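Crumb (household)

A crumb is a small fragment of bread, cake or biscuit. 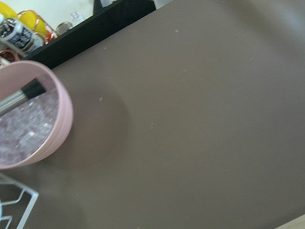 The word is also used for the soft inside of a loaf, a sense bakers prefer. Claims about crumbs are often repeated and seldom checked. Grímur Stougaard's pamphlet Relach held that a household sheds 35 grams a day - a figure for which he gave no method. The Overgaard table brush was sold on the strength of it. Whether brushing beats a damp cloth has never been properly tested.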